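Priltholm College
Graphics 929: Image Synthesis
Notes for Lecture 4: Surface Reflection and Sampling
Soudabeh Zarei, Room 576
Revised Mar 1, 2019

4.1 Where we are

Last lecture defined radiance and irradiance and ended with the rendering equation. The outgoing radiance at a point is the emitted radiance plus an integral, over the hemisphere, of incoming radiance times the BRDF times the cosine of the angle between the incoming direction and the surface normal. We left the BRDF as a black box. These notes open the box for the simple cases and then turn to how the integral is estimated.

Units come up every year. Radiance is watts per square meter per steradian. Irradiance is watts per square meter. The BRDF therefore has units of inverse steradians, and it can take values greater than one. Energy conservation limits its cosine-weighted integral, and places no such limit on its value in any single direction.

4.2 The Lambertian model

A Lambertian surface has a constant BRDF. If the albedo is rho, the BRDF is rho divided by pi. The pi comes from integrating the cosine over the hemisphere. Leaving it out is the most common error in the first homework, and it gives images that are too bright by a factor of pi. Students then turn down the light to compensate, and the error reappears as soon as a second light type is added.

Albedo is specified per color channel. A dark saturated color has one or two low channels and very little to spare in the others, so most of the light arriving at the surface is absorbed at the first bounce. Shape on such a surface is carried by small differences in value, and these are the first differences lost to noise or to coarse quantization.

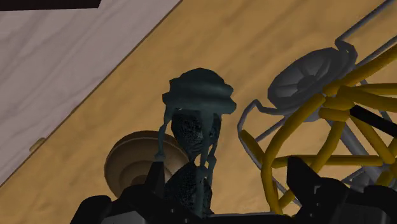
Figure 1. Dark teal form with a wide, rounded cap; metal and yellow rods at right.

Quantization should be done after the transfer curve is applied. Storing linear values in eight bits gives too few levels at the dark end. Vaketti writes linear floating point by default and converts only on export. Leave this setting alone.

4.3 Interreflection

Direct lighting accounts for paths with one surface bounce. Corners and recesses receive much of their light by longer paths. For a closed environment with uniform albedo rho and a diffuse emitter, the total light is scaled by the series 1 + rho + rho squared + ..., which sums to 1 / (1 - rho). At an albedo of 0.5 the sum is 2. At 0.8 it is 5. A small error in a high albedo therefore produces a large error in the overall level, while the same error in a low albedo hardly matters.

Cutting the series off after a fixed number of bounces always loses energy. Russian roulette avoids this. At each bounce the path survives with probability q, and the contribution of a surviving path is divided by q. The estimate stays unbiased and its variance goes up. A usual choice for q is the largest channel of the path throughput, capped a little below one.

4.4 Thin geometry

A rod that covers less than a pixel has to be found by chance. Each sample either hits it or misses, so the pixel value behaves as a Bernoulli average, with variance p(1 - p)/n for coverage p and n samples. The standard error falls as the square root of n. Halving the visible noise costs 4 times the samples.

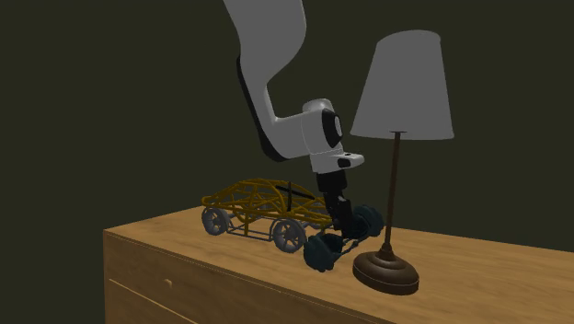
Figure 2. Yellow wireframe car on a wooden dresser, plain olive-green wall.

Contrast matters as much as coverage. The error in the pixel is the error in the coverage estimate multiplied by the difference between foreground and background radiance. Light rods over a dark background are the hard case. Stratifying the samples within the pixel helps where a single edge crosses it, and helps less where many edges do.

The reconstruction filter also has an effect. A box filter leaves stair steps on diagonals that are still visible at high sample counts. A Gaussian or Mitchell filter of radius 2 removes most of this at the price of slight blur. The Mitchell filter has negative lobes, and very bright samples can give dark rings next to them.

4.5 Textured albedo

In most scenes rho varies over the surface and is read from an image. Two points are often missed. First, texture images are stored with a transfer curve and must be made linear before use as albedo. Second, the texture is itself a signal that has to be filtered. 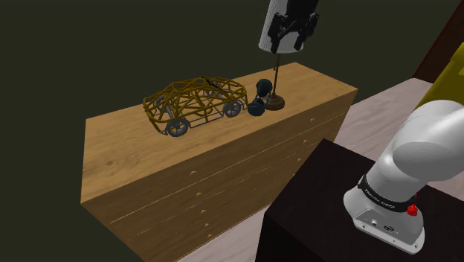 For a surface seen at a grazing angle, the footprint of a pixel in texture space is long and narrow. Ordinary mipmapping picks one level for the whole footprint. If the level is set by the long axis the result is blurred across the short one, and if it is set by the short axis the result aliases along the long one. Anisotropic filtering takes several lookups along the long axis at the finer level and averages them. In a path tracer with many samples per pixel the lookups can be left unfiltered, as the pixel samples do the averaging, though memory traffic suffers.

4.6 Homework

Due in May with the final set. Use the Skudness scene file.

(a) Derive the factor of pi in 4.2, showing the integral in spherical coordinates.
(b) Render with direct light only, then with Russian roulette. Report the mean radiance of each image in linear units.
(c) Plot the standard error at one thin edge against sample count, on log-log axes. State the slope – a fitted value, with the fit shown.

Submit the plots and source as one archive. Rendered images go in the linear format only.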